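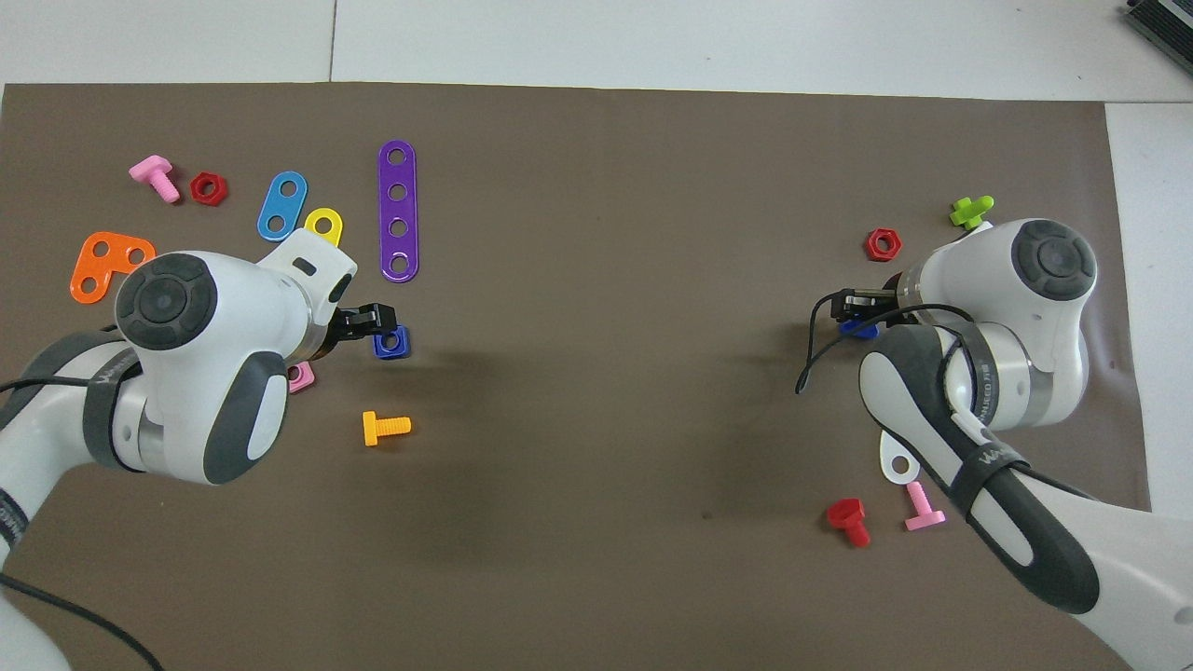 Section 4: Setting up the Traltar air monitor in a classroom

By now you should have the monitor out of its box, charged, and showing the little green house symbol on its screen. If the symbol is still grey, please go back to Section 3 and let it charge a while longer before carrying on here. It does no harm to start early, but the monitor will keep nagging you about its battery all the way through and you will soon be fed up with it.

The steps below are for one monitor in one room. If your school has been sent a whole crate of them, do the first one from beginning to end, get comfortable with it, and then the others will go much faster. Most people find the second one takes half as long as the first.

Choosing a spot

1. Look for a place at about the height of a seated child's head. A shelf, the top of a low bookcase or a bare stretch of wall will all do nicely.

2. Keep well away from windows, outside doors, radiators and anything that blows air. A monitor on a windowsill will tell you all about the weather and very little about the room.

3. Stand where you mean to put it and check that nobody will be sitting with their face right beside it. Breath straight onto the grille sends the reading shooting up, and children do discover this (usually by the second morning).

4. If you are fixing it to the wall, use the bracket and both screws. If you are standing it on a shelf, fold out the foot at the back until it clicks.

Caution: Do not fix the bracket to a wall in an older building until whoever looks after the premises has said it is safe to drill. The adhesive pads in the small white envelope can be used instead on any smooth, clean surface.

Note for schools on the Plonstead scheme: your monitors come with a longer bracket than the one drawn on the quick-start card. It fits in just the same way, with the slot at the top.

The fresh air reading

Every monitor needs to learn what outdoor air is like before it can make sense of indoor air. You do this once when you set it up, and again each March, or whenever the figures start to look odd to you.

5. Take the monitor outside, somewhere away from traffic and away from the kitchen vents. Put it down on something steady and step back from it.

6. Press and hold the round button until the screen says FRESH AIR, then let go. A countdown of 30 minutes will begin. Do please leave it alone for the full time, and don't be tempted to hold it in your hand while you wait.

7. When you hear two short beeps, bring it back in and put it in the place you chose.

Caution: The monitor is not waterproof. If rain comes on, bring it in and start again from step 5 another time. Stopping part of the way through does not spoil anything – it simply goes back to the setting it had before.

Naming the room

8. On the school computer, open the Condedley page and sign in with the details on your welcome letter. Choose Add a room.

9. Type in the six-letter code from the back of the monitor. It has no numbers in it, so anything that looks like a nought is the letter O.

10. Give the room a name that a supply teacher would understand. "Year 3, upstairs" is a good one. "Old library" is less good if the library moved years ago and half the staff never saw it.

11. Press Save and wait for the name to appear on the monitor's screen. On a slow connection this can take a few minutes.

Please don't put pupils' names in the room name or in the notes box. The notes can be read by anyone with a sign-in for your school.

Setting the alert

The monitor shows carbon dioxide in parts per million, which goes up as people breathe and comes down as fresh air gets in. It is a handy guide to how stuffy a room has become. It cannot detect germs, and it cannot tell you whether anybody in the room is ill, so carry on with your school's usual arrangements for coughs, colds and absences whatever the screen may say.

12. From the menu choose Alert. The alert comes set at 2,000 and you can move it down in small steps with the left-hand button. If your school or local health team has given you a figure to work to, use theirs.

13. Decide whether you would like a sound, a light, or both. Light only is the kindest choice for rooms used for quiet work or for children who are upset by sudden noises.

14. Press the round button once to finish.

What the screen might show

A steady figure, such as 1,659, is the reading at this moment. The small arrow next to it shows whether it is rising or falling.

Two dashes mean the monitor is warming up. Give it a little while.

FULL means the memory holds 2,000 readings and needs to be sent to the Condedley page. Nothing is lost, though no new ones are kept until you have pressed Send.

If you get stuck, Sheldon Kennedy and Stojan Shehu look after the Lapointe helpdesk between them, and both are very patient. Have the six-letter code ready when you ring.

Section 5 covers weekly checks and cleaning the grille.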